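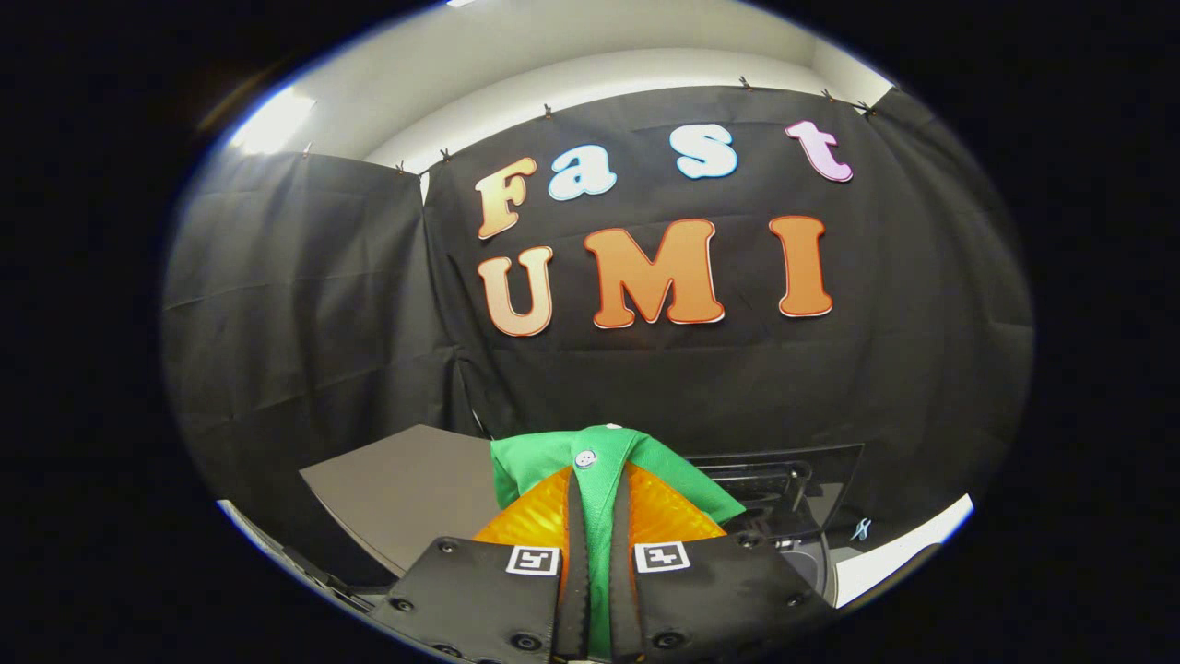 Faltley, 2 March 2021

Speaker notes, Huia Donnelly
Local history evening: the Sakai shirt works and the people who sewed there

Open with the site. Most people in the room will know it as the parking lot behind the post office. The works stood there until the roof came down. Ask who had a relative on the payroll. Wait for hands.

Start with the river. The first building was a flour mill. When the mill failed, the Sakai family bought the shell and put in cutting tables on the ground floor and sewing machines upstairs, where the windows were. They made work shirts first. Knit shirts with collars came later, and those are what most families still have in a drawer.

Explain the piece rate. A sewer was paid by the bundle. Each bundle had a ticket, and she pasted the ticket on a sheet at the end of the shift. Collars paid best. Hems paid worst. New hires got hems.

Read the passage from the pay book here. Page is flagged in yellow. Read slowly, the handwriting copy is hard to follow. If short of time, skip to the second paragraph.

The order that changed things was for 2714 shirts, from a bus company in Flolbridge. The works had never filled anything that size. They brought in sewers from Tekutcombe on the early train and ran the upstairs room until ten at night. The order book shows 2468 shipped on time and the rest a week behind. The bus company paid in full and came back the next September.

Pause. Drink water.

Next, dyeing. It was done in the shed by the river, and older residents talk about the water changing color. I have three people on tape who say so and one who says it never happened. Say that plainly and leave it there.

Closing of the works. The rent went up and the bus company started buying elsewhere. The machines were sold in one lot to a dealer. At the end there were 11 sewers left. Correct the printed program, which says nine.

What survives: the pay book, two order books, a sign, and nearly 2000 bundle tickets in shoe boxes. The tickets are being sorted by year. Each has a name or initials on it, so families can look people up. Mention the sign-up sheet by the door.

Questions likely to come up:
Was there a strike? A walkout of two days, over the lighting upstairs. No union.
Did they make school uniforms? One order only, for Tekutcombe.
Can people bring in shirts? Yes. Look for the label inside the collar first. Washed-out labels can sometimes be read under a lamp.

Thank the library. Remind everyone the side door locks at nine.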